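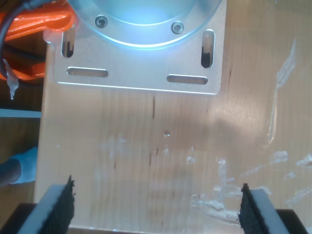
**Buenaventura, December**

Grunell opened its assembly floor to visitors on Saturday, and 31 of us signed in. Most came from small shops that already run one or two arms and wanted to see how somebody else writes the rules down.

The tour started at the gluing and fixture benches. Grunell keeps a one-page standard for each cell, taped up at eye level. The page for a wood fixture asks for:

- a metal plate under any part that gets screwed down, never screws straight into the board
- slotted holes where the plate may need to shift
- socket head screws, checked at the start of each shift
- glue residue scraped off anywhere the fingers have to close
- clamps and cables kept to the side of the board, out of the gripper's path

The glue rule is the one they admit they are behind on. The board at the second bench had white smears down its right side, a good way below the plate, and our guide wrote it up while we stood there.

Finger pads get their own log. Clumen, the integrator, wants them looked at every 45 hours and swapped at the first sign of a smooth patch. Grunell used to wait until parts slipped.

Speed limits came next. With a person inside the yellow line the arm drops to a crawl - we all stepped over to try it. Trasus does the yearly audit, and the last one ran to 17 pages.

Lunch was at noon. The afternoon group went through the paint room, which I skipped to catch the bus.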